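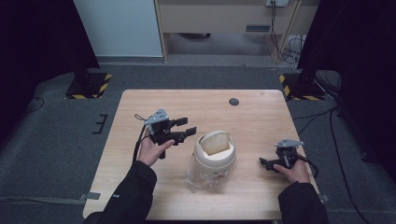 How to Submit a Film Review to the Hulitz Genre Film Index

The Hulitz Genre Film Index accepts reviews of low-budget genre features from registered contributors. Reviews are read by the section editor, Dorota Wieczorek, and are normally answered within nine days. Contributors are asked to follow the steps below in order.

Step 1. Check the title

Many films in the Index were released under several titles. Search under the original title first, then under any export or television title. If the film already has an entry, select "Add review" on that entry. Do not open a second one. Duplicate entries are merged every Wednesday, and text entered in the duplicate may be lost.

Step 2. Identify the version

State the running time of the copy viewed and the language of its soundtrack. Where a dubbed version differs from the original in plot or character names, use the names heard in the version under review and give the others in parentheses at first mention.

Step 3. Write the synopsis

The synopsis should not exceed 182 words. Use the present tense. Give the performer's name in parentheses after each principal character. The ending may be disclosed, provided that the "Reveals ending" box is checked.

Step 4. Write the assessment

The assessment may run up to 632 words. It should address the film itself before turning to its place in a cycle or series. Comparisons with other films are welcome where both titles are held in the Index. Remarks on the private lives of performers will be removed.

Contributors reviewing thrillers and spy films should note locations only when these are confirmed by the credits or by a published source. Cite the source in the Notes field.

Step 5. Assign categories

Choose one primary category and no more than two secondary categories. "Parody" is reserved for films that are comic throughout. A thriller with occasional humor remains a thriller.

Step 6. Submit

Select "Send to editor." A reference number will appear at the top of the page. Quote it in all correspondence.

Revisions

If changes are requested, the review returns to the Drafts folder with comments in the margin. Reply to each comment before resubmitting. Questions about categories should be addressed to Konrad Bednarek, and questions about contributor accounts to Naledi Le Roux, through the contact form.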